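From the workshop: fingers, cables and a very long July

For those of you who skipped our last issue (we forgive you, it was a long one), the two-armed machine we call Duman is the one that does household jobs – packing, tidying, putting rubbish where rubbish goes – and it had a thorough going-over in July. I promised a proper account of how we look after it, so make yourself a cup of tea.

The arms themselves ask for very little. What wears is everything at the far end, and the cables that feed it. A cable that runs outside the arm needs enough slack for the wrist to turn all the way over, and no more than that, or it finds something to catch on. We now run each arm slowly through its whole range before work starts, with a hand near the stop button, and watch the loop the entire way. It is dull and I have grown rather fond of it.
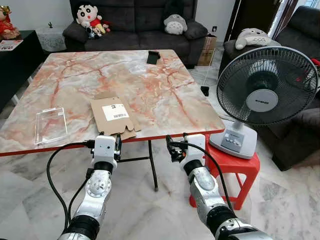 Both arms at the marble-patterned table, September 2021.

Next come the fingers. They are printed, so a new pair costs us next to nothing, and I'm afraid that made us lazy about changing them. The old rule was to swap them when they looked bad. The log for our oldest pair stopped at 3823 grips, and by then the tips were letting smooth cardboard slide about. The new rule is a look at the tips every 989 grips, a wipe with a barely damp cloth, and a check of the hex-socket screws at the mount while you are down there anyway.

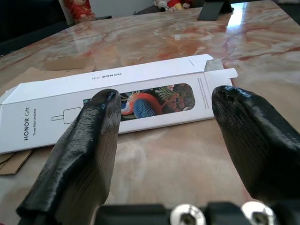
Our Flisville readers wrote in after the last issue to say that wiping isn't enough, and that they give their tips a light rub with fine paper whenever the shine comes up, then wipe off the dust before anything is gripped. They also asked why we hadn't marked our screws with paint, so that a loose one shows at a glance. A fair question! We have bought the paint.

Colour, by the way, makes no difference to the grip. We print with whatever is on the spool, and the shape is the same Drokness pattern we have used all year. What does matter is the wrist camera, which has to be checked again after every finger change. Open the fingers wide, bring up the picture and make sure you can see both tips and the work between them. 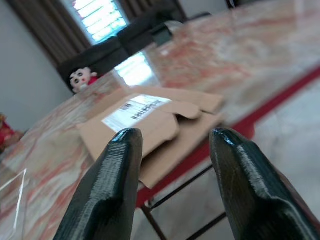 Green fingers, with a flattened box in the gap.

Last of all comes the low work, which is hardest on the cables because the arms are reaching down toward the floor. We set the speed to 30 per cent for anything near a bucket or bin and leave it there until the path has been run cleanly, then take it up to 80. If the cable so much as brushes a rim on the slow pass, stop and re-tie it before going on. 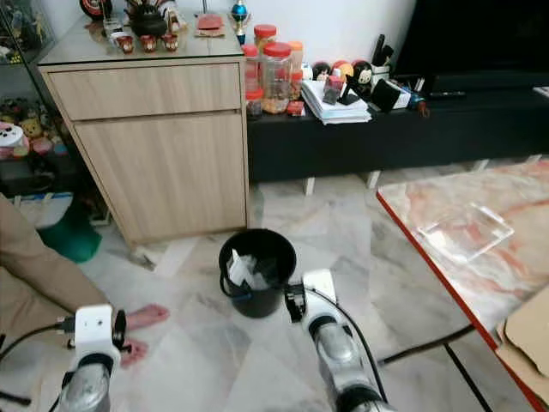

Spare fingers and where to send for them

The Plakville bench has a drawer of spare pairs, bagged left and right together, and is happy to post them. Please tell us which mount you have and how many grips your old pair managed, even if you only kept the log for part of the time.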